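Werkstattbuch Textillabor Vallberg

25. Dezember 2018

Waschreihe Purves, Fortsetzung

Über die Feiertage läuft nur die kleine Maschine. Programm wie gehabt, Baumwolle 40, Schleudern jetzt auf 500 heruntergesetzt. Bei der höheren Drehzahl waren die Knickfalten an den Säumen zu stark, und das Ausmessen der Markierungen wurde ungenau.

Waschmittel: Rest aus der Hiltia-Dose, 68 g je Gang. Die neue Dose hat eine andere Chargennummer und bleibt zu, bis diese Reihe fertig ist. Bitte nicht anbrechen.

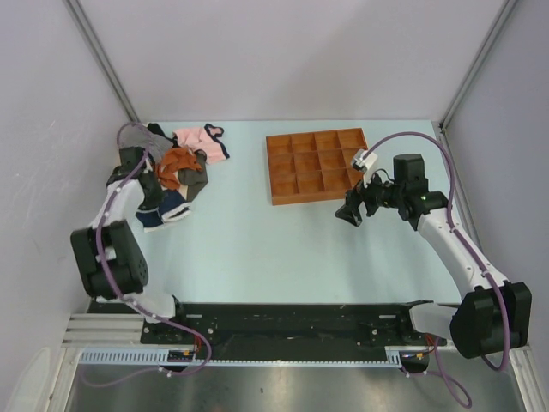
Kleiderhaufen hinten links auf dem hellblauen Tisch.

Einlauf in Kettrichtung nach dem letzten Gang etwas größer als erwartet, in Schussrichtung unauffällig. Streifen 4 habe ich zweimal gemessen, der Wert bleibt schlecht. Vermutlich war die Markierung von Anfang an schief gesetzt. Im Protokoll mit Fragezeichen eingetragen, nicht gestrichen.

Trockengewicht der Gesamtladung 2.376 g. Gewogen nach Auslage im Klimaraum, Waage vorher auf null gestellt. Die Tür zum Klimaraum schließt wieder nicht von allein, also nachdrücken. Der Schreiber zeigt in der Nacht einen Buckel bei der Feuchte, das dürfte daher kommen.

Dunkle Ware weiter getrennt waschen. Der weiße Begleitstreifen vom vorigen Versuch hat einen Grauschleier, den ich nicht dem Waschmittel zuschreiben will. Abriebprobe liegt im Umschlag im oberen Fach, beschriftet mit Ovivville, so heißt die Stoffqualität auf dem Lieferschein.

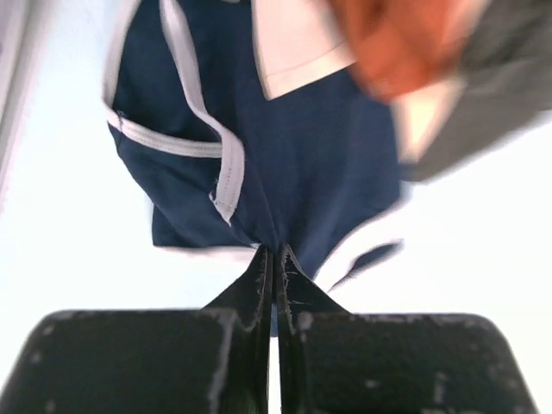

Offen

Flusensieb reinigen, vor dem nächsten Gang.
Wäschetinte nachbestellen, der Stift schmiert.
Streifen 4 neu zuschneiden und markieren, mit dem Stahllineal.
Wasserhärte am Hahn prüfen, letzter Eintrag fehlt im Buch.
Graumaßstab zurück in die Lichtschutzhülle. Er lag offen am Fenster.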